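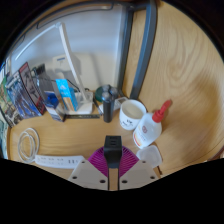 The gripper at the desk station, with the glue bottle, mug and ruler among the items on the wood.

Progress report to the Talukder Fund
Project: Everyday Tidying, desk and shelf strand
Report date: 14/07/2023

Dear friends at the Fund,

Thank you for your patience while we got this one together. June was a full month for us at Vulby, and we would sooner send you a proper account a little late than a thin one on time. You asked us, when the grant was renewed, to keep coming back to one plain question: can a machine do this chore yet, in a home that looks like somebody lives there? For the desk, our answer at the moment is "parts of it, on a good day", and we'd like to explain which parts.

What we did

We recorded nearly 3000 short demonstrations of desk tidying, all of them done by people using the hand-held gripper, and used them to train the Zerkex arm in our back room. The tasks were the ones in your original list: stand the books up straight, put pens away, move a mug to one side, lay a ruler along the back of the desk, coil a cable and clear a space big enough to write in. We kept the desks cluttered on purpose (our first batch, you may remember, was so neat that it taught the arm very little about anything).

How it went

Mugs are the happy part of this report. Out of 32 trial runs with a mug, the arm picked it up and set it down where we wanted it in all but a handful, and it did so without knocking its neighbors, which was a real worry in the spring. Bottles and small boxes are close behind. We were so pleased!

Rulers and pens are slower going. A long thin thing lying flat gives the fingers very little to get hold of, and the arm managed only 19 of the same number of tries. Thin lids give us the same trouble. A person slides such a thing to the edge of the desk without thinking, and we have started adding that sliding motion to the demonstrations.

Cables are still beyond us. The arm can lift one, but what it puts down is no tidier than what it picked up, and we don't want to promise you a date for this. Leaning books sit somewhere in between: one book is fine, a row of them tends to go over.

Money and equipment

Spending is within the budget you approved. The one change is that we replaced the finger plates sooner than planned, and Skuvier kindly let us spread that payment over two quarters.

What comes next

We would like to visit 11 ordinary homes before the next report and run the same chores on desks we haven't set up ourselves. We expect the scores to drop, and we'll send you those figures as they are. We'd also be very glad to have any of you come by and watch a session, if you can spare an afternoon.

With warm thanks,
The Everyday Tidying team, Vulby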